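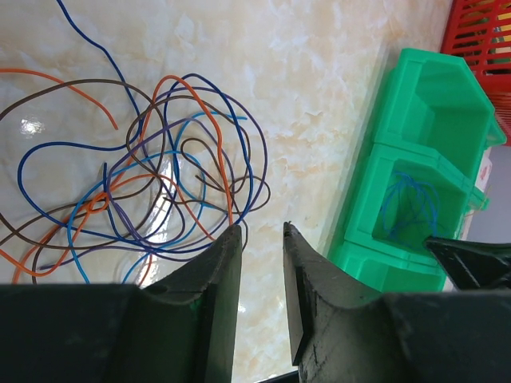

**Hook-up wire** is thin, insulated wire used for low-current connections inside equipment, on test boards and in hobby projects. It is sold on reels or in short cut lengths, and the insulation comes in many colours so that one run can be told from another. A mixed bundle may hold navy, light blue, orange, brown and purple strands together, looped through each other with their cut ends pointing in different directions. Wire kept in this state is usually sorted before use.

## Types

Hook-up wire has either a solid or a stranded core. Solid wire holds the shape it is bent into and pushes easily into a breadboard. Stranded wire is made of several fine filaments - 16 is a common number - and stands up better to repeated movement. Most insulation is PVC, with silicone used where the wire must stay flexible or withstand heat.

## Colour

There is no single colour code for low-voltage hobby work. Red and black are widely used for positive and negative supply, and the remaining colours are left to the builder. Brown and blue also have fixed meanings in mains wiring, and some workshops avoid them on the bench for that reason. The Vunlow workshop handbook, compiled by Afia Wumbei, keeps orange for signal lines and purple for anything temporary.

## Tangling

Loose lengths tangle readily when they are stored together. Long pieces form wide loops, and shorter ones work their way through them. Pulling hard on a free end tends to tighten the knot and can nick the insulation.

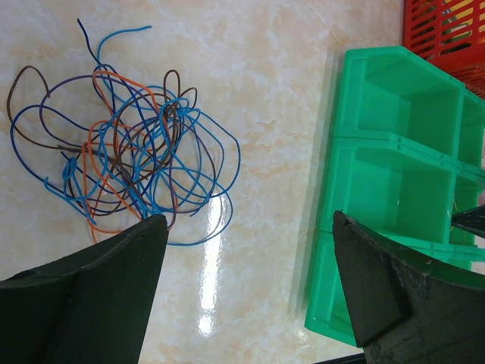 *Tangled wire in light blue, navy, brown and orange, with a green parts organiser to the right.*

The usual method is to spread the bundle on a smooth surface and open the outer loops first. A strand is then followed back from one end and eased out where it crosses the others. Adom Asante's bench notes advise starting with the colour that has the fewest pieces.

## Storage

Sorted wire is kept by colour, by length or by both. Pieces up to 30 cm can be laid straight in a tray or divided box. Longer pieces are coiled around the fingers and held with a twist of scrap wire or a paper band. Offcuts under 50 mm are often kept apart for use as board links.

## See also

- Breadboard
- Cable tie
- Wire stripper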